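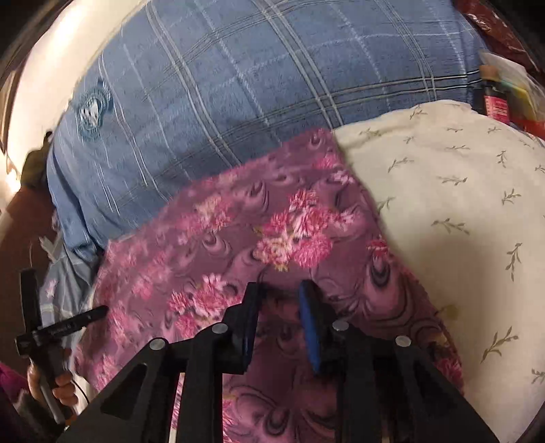 I told myself I would not buy any more fabric until July, and I want it on the record that I lasted 2 whole weeks. Then Ladan Ahmadpour emailed to say she was clearing out her sewing room before the move, and did I want to come and have a look? Well. I went with one tote bag and came home with the back seat full.

So this month's project is the scrap quilt I've been threatening you all with since the fall. I've been calling it Vinodance in my notebook (don't ask, it was a word on a box and I liked it), and the idea is very simple: squares, only squares, all in prints that have no business sitting next to each other. Big purple florals up against blue plaid, with a quiet little cream sprig in between so your eyes get a rest. My mother would have called it a headache. I think it's gorgeous!

I'm cutting 172 squares, which sounds like a lot until you get going with a decent rotary cutter and a podcast. A few things I've learned so far, mostly by doing them wrong first:

Press before you cut. I know, I know. But I skipped it on the first batch and ended up with squares that were more like kites, and those are now going to be pincushions.

If a print has one really good bunch of flowers, cut for that first and let the rest of the fabric fall where it may. I wasted a lovely bit of mauve by starting politely from the corner, and sliced straight through the best pink bloom on the piece. I was cross with myself all through dinner.

Plaid is trickier than it looks. I cut along the printed lines, ignored my ruler, and it came out much better, because a slightly crooked plaid is the first thing anyone will see on a finished quilt. With a busy floral you can be off by a hair and it just disappears into the petals.

And lay everything out together before you decide it doesn't go. Purple and blue plaid was the pairing I was most nervous about, so I threw them down with the cream next to them and left them overnight. By breakfast I was sold. The cream does most of the work, I think. It has just enough green-leaf fussiness to belong with the flowers but it doesn't shout over anybody.

For backing I'm leaning toward plain flannel, though I keep going back and forth (it's cozy, but oh, the lint). If you've backed a scrap quilt with something you loved, write and tell me before I do anything permanent.

I have 40 squares still to cut from the plaid, and then I can start sewing rows. Next time I'll have the layout chart for you, plus the pincushion pattern for anybody else with a pile of kites.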